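Journal > Family > Odds and ends

Mar 23, 2019

Quick one tonight because I have to be up at five and the dishwasher still isn't emptied.

Dad is home. Came home Thursday, in fact, with a paper bag of pills and a list of things he can't do, which he has already started arguing with. No lifting. No driving for 2 weeks. No ladder (he asked about the ladder. Of course he asked about the ladder). He's in the back bedroom with the radio up too loud and Ritva Rantala from next door keeps bringing soup. We have so much soup.

So what I've been doing is the paperwork. Didn't know there'd be this much. Three envelopes from the insurance, two of them saying the same thing with different totals. One says we owe $862. The other says $443. Called on Friday, held for most of my lunch, got a nice man who said to ignore both and wait for a third letter. Fine. I wrote his name on the back of an envelope and then threw out the envelope.

Things I'd do differently, if anyone reading has a parent going in soon. Get a folder. A real one with pockets. I had a tote bag and it was a disaster, everything in there with a banana. Write down who you talked to and when. Ask for the itemized bill early, dont wait for them to offer. And find out where to park before the day, I did three loops of the Partington garage with Dad telling me there was a spot on every level we'd just left.
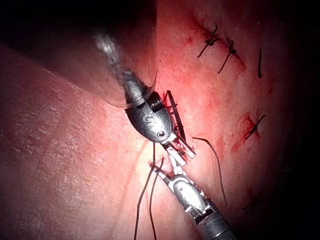
Also the house. I thought I'd have the bathroom sorted before he got back and I did not. The grab bar came in the wrong finish, then the right finish but without screws. Joni came over with his drill and put it up in ten minutes, wouldn't take money, took soup. The shower chair is ugly and Dad hates it and he's using it.

Sleeping is the hard part. Me, not him. He sleeps like a log. I lie there listening for him to get up and then he does get up and it's just for crackers. My sister is coming Tuesday and staying through the weekend so I'm going to hand her the folder (yes I bought the folder) and go to bed at eight like a child.

What else. The dog is confused about the bedroom door being shut. Helmi Hyvönen, if you see this, I have your casserole dish, the blue one, I think the lid is in my car. Work has been decent about it so far. I missed the whole budget meeting and came back to 3375 on a sticky note with no explantion, just the number, so that's Monday's problem.

Dad says hi to everybody who sent cards. He's got them lined up on the windowsill and he's reading the verses out loud to whoever walks past. Dishwasher now.

Recent posts
The gutter situation, again
Snow day lunches
Crackers I have tried so far
Taking the train to my sister's
What we did about the porch step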